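Vostanon is a digital game launcher and storefront for Windows and Linux, developed by the studio Hájek. It is used to install, update and play the company's own titles, including the strategy game Dudar and the racing game Clollberg, along with a small catalog of games from outside developers.

History

Hájek originally shipped each of its games with a separate launcher. The Dudar launcher handled patches and account login, while Clollberg used a simpler program that only checked for updates at startup. Players who owned both games needed two accounts, and friends lists could not be moved between them.

Work on a shared client was led by Miroslava Zelenák, who had earlier written the patching system for Dudar. The first public test was limited to Dudar owners. Clollberg was added in March of the following year, and the older launchers stopped receiving updates shortly after. Existing accounts were merged by email address. Players who had registered with two different addresses had to link them by hand through the account page.

The store section opened later with 20 games. By the end of its first year the catalog had grown to more than 710 items, a figure that includes soundtracks, map packs and other downloadable content.

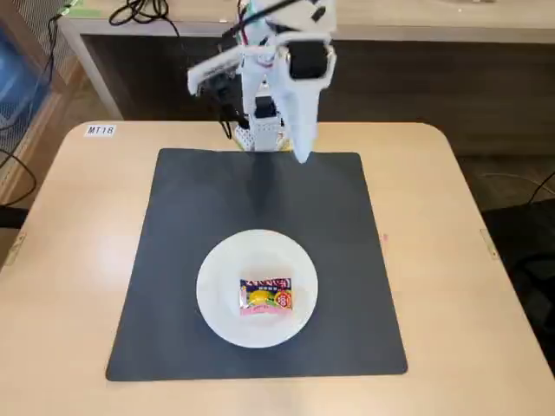
This page was last edited on Apr 13, 2021.

Features

The client has a library, a store, a friends list and a news page for each installed game. Downloads can be paused, limited in speed or set to run only at certain hours. Game files may be kept on more than one drive, and an installed game can be moved between drives without a new download.

Up to six accounts can share a library on one computer. Only one of them can play a given game at a time, and saved games are kept separately for each account. Cloud saves are supported in Dudar but not in Clollberg, which stores its save files in the installation folder.

An offline mode was added in version 20. It requires the user to have logged in at least once on the same machine. Online matches, cloud saves and the store are unavailable while it is turned on.

Reception

Players generally welcomed the single login and the faster patching. Complaints centered on the merging of accounts, as some Clollberg players lost custom car names that were already in use on Dudar accounts. Hájek later allowed duplicate names by adding a short number after each one.

The Linux version was criticized for lacking a download scheduler at release. The feature was added in a later update.

See also

Dudar
Clollberg
Game launcher
Digital distribution of video games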